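Looking After Marble and Other Stone Tops at Home

January 1, 2019

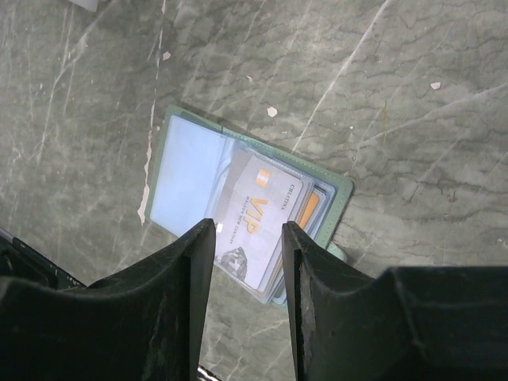 I have lived with stone in the kitchen for long enough now to have made most of the mistakes, and I thought the start of a new year was a good time to write down what I do, before I forget half of it again. Most of it is cheap and a good deal of it is just wiping things up sooner than you feel like doing it.

The big one is acid. Lemon juice, vinegar, tomato sauce, wine, even a splash of soda will take the polish off marble and leave a dull spot that no amount of scrubbing brings back. My mother cleaned everything in her house with vinegar and I did the same for years (on tile, where it was fine!), so it took me a while to break the habit. For everyday cleaning I use a squirt of plain dish soap in a bowl of warm water, a soft cloth, then a second cloth rung out in clean water, and then a dry towel. The dry towel matters more than you'd think, especially if your water is hard, as ours is here in Alva.

Crumbs and grit come off first, before any water goes down. I use an old pastry brush for this and keep it in the drawer by the sink. If you go straight in with a wet cloth you are pushing sand around in a circle, and that is how you get those fine cloudy scratches by the stove.

For an oily stain, mix baking soda with enough water to make a thick paste, something like cake frosting. Spread it well past the edge of the stain, cover it with plastic wrap, tape the wrap down and go do something else for a day. Then take the wrap off and let the paste dry out completely before you scrape it up with a plastic spatula. You may have to do it 3 times. I had a butter mark that took every one of them and I was about ready to put a plant on it and pretend.

Coffee and tea are a different matter. Use the same paste, but made with ordinary drugstore peroxide in place of the water. Try it somewhere out of sight first, and don't use it on dark stone at all, as it can lighten the color.

If you have a dull ring and the stain itself is gone, that's an etch mark, and you need polishing powder made for marble. I do the small ones myself with a damp felt pad. If you want to try a whole counter, have a little practice on a spare piece first, or call a stone shop and let them do it. You will have sore arms either way, from polishing or from moving everything out of the kitchen!

Speaking of sandpaper, a chipped spot on an edge can be smoothed a bit by hand. Start with a medium wet-and-dry sheet, keep it wet the whole time, and work up through the finer ones to 2000. Go gently and keep the sheet flat.

Sealing is something I do once a year, in September, when the windows can still be open. To find out whether you need it, leave a spoonful of water on the counter for fifteen minutes. If the stone underneath has gone darker, it's time. Put the sealer on thin, wait as long as the bottle says, and wipe off every bit that hasn't soaked in. I left a puddle behind the toaster one year and it dried to a sticky film that I was picking at until Christmas.

Put felt dots under anything heavy that gets slid around, and use a trivet for hot pans even if the person who sold you the counter said you needn't.

Next time I'll get to grout, which I have been putting off.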